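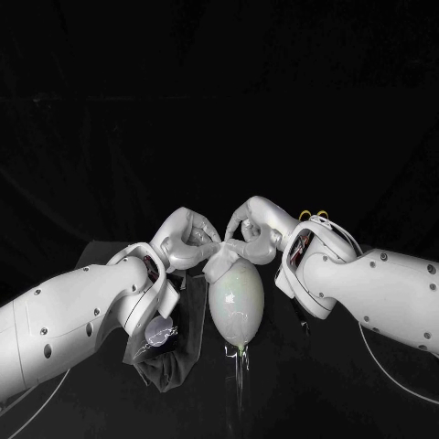 2024-02-03, Dutton bench

Balloon task, bimanual, teleoperated. Target for the set is 300 accepted episodes; we stood at 200 before this session. Necati Karabulut on the controls, me on the log. Black curtain and black tabletop kept as in the Siline set.

Added 16 episodes. Rejected 13 more, nearly all for hesitation over two seconds before first contact. The policy copies the pauses, so they go.

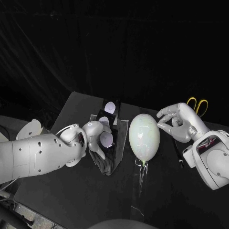
Photo: Onu head camera / K. Coşkun

Object list unchanged: inflated balloon, cloth, white discs, yellow-handled scissors. Start poses for the right hand should vary more. Necati tends to come in from the same side at the same height, and the last training run showed it.

Segment labels need splitting. "Handle part" currently covers pick, regrasp and hand-to-hand contact, and the loss on that label has been flat since the first batch. Proposed: reach, grasp, bimanual, release. Relabel the old episodes too or the two halves won't mix. 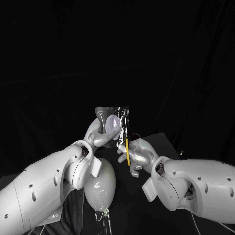

Clear bag in the left hand, yellow rod in the right, balloon below.

Transparent film is still the weak case. Depth drops out on the folds, so for those segments I am training on color only and masking the depth channel. Compare against the unmasked run before deciding.

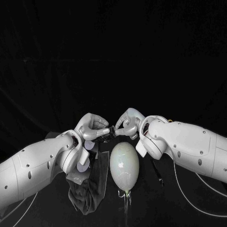 Bimanual contact on small dark parts gets its own tag, with both wrist torques logged at full rate. Downsampled torque was no use for finding the release point.

To do: check clock offset between head camera and joint log, copy raw files to Nandumley, freeze the label list. Full retrain in May.

K.C.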